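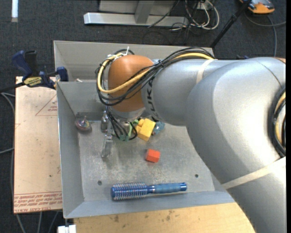 *Page last changed: February 26, 2021*

**The Grey Tray**

Hortensia Montecinos had always held that a house could be moved in an afternoon if you were strict about it, and she had said so to every one of her neighbours at Clemside as they came and went over the years, usually while leaning on their gate and watching them do it. So it was a great embarrassment to her, when her own turn came, to be still at it in the third week of January, with the curtains down and the kettle packed, and the big grey tray not even begun.

The tray was metal, with sloping sides, and it had lived on the table in the back room for as long as Estela could remember (Estela being the niece, and the one with the car). Things that had no other place went into it. That had been her uncle's rule, and after he died it went on being the rule, although the floor of the tray was scuffed by then from all the years of things being pushed from one end of it to the other.

"We'll do the tray last," Hortensia had said on the first day, and on the second day she had said it again, rather more loudly.

Now it was last. Estela put a cardboard box on the chair and took hold of the blue brush, as it was the biggest thing and she thought it would make a good start.

"Not that one," said her aunt.

"It's a hairbrush, Tía. You have a better one upstairs."

"I have a newer one upstairs." Hortensia took it from her and ran her thumb along the handle, which was smooth and still a very cheerful blue. "Your cousin Constanza wouldn't have her hair done with any other. She used to stand at that door with her arms folded, seven years old, and late for school, until somebody found it. I've had the cushions off for this brush. I've had your uncle under the cooker for it, in his good trousers."

"Does Constanza want it now?"

"I shouldn't think so. She's had it all cut off." And she laid it back down, bristles to the left, just as it had been.

Estela looked at the clock, remembered that the clock was in a crate in the hall, and tried the yellow block instead. A block seemed safer. You couldn't be sentimental over a block, or so she thought, and she had got it as far as the edge of the box when she saw that her aunt was smiling at it.
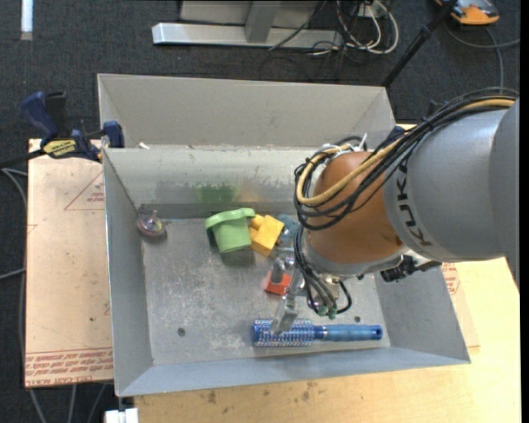

"Cristóbal used to swear that was a lorry," Hortensia said. "Do you remember him? Cristóbal Troncoso, from number 393. His mother worked evenings at Imrie and he had his tea with us, oh, most of one winter. He drove it round and round and made the noise with his mouth full. He's a great tall man now, with a beard."

Estela did remember him. She remembered, too, that he had been very good with the little spinning top, the one with the red on it, and could keep it going right across the table while everybody held their breath and the gravy went cold. She picked it up before she had quite meant to and gave it a twist. It ran a little way along the metal with a sound like a wasp in a jar, bumped the side and fell over.

"You've lost your touch," said her aunt, and took it off her, and did it properly.

After that it was no use at all. They had the top going for half the afternoon, turn and turn about, with Hortensia sitting on a tea chest and her coat on over her apron. Rattana Saithong came across from next door with soup in a flask, thinking they must be nearly finished and hungry with it, and she was given a turn as well, and was so much better than either of them that she was made to stay and show how it was done – something in the wrist, she said, and you had to let go sooner than you wanted to.

It was getting dark when Estela thought of the box again. It was still on its chair, with nothing in it.

"Forty years," said Hortensia, putting her finger on the small orange-red thing in the tray and moving it an inch. "Forty years, and I couldn't tell you what this belongs to."

"Shall I throw it out, then?"

"Certainly not. It might be part of something."

Rattana, who had moved house more often than both of them put together, screwed the cup back on her flask and walked slowly round the table, looking at the tray from each side. Then she asked how wide the back seat was in Estela's car.

"Wide enough, I think," said Estela. "If we go slowly on the corners."

So they fetched a blanket to put under it, and Hortensia went ahead to hold the doors.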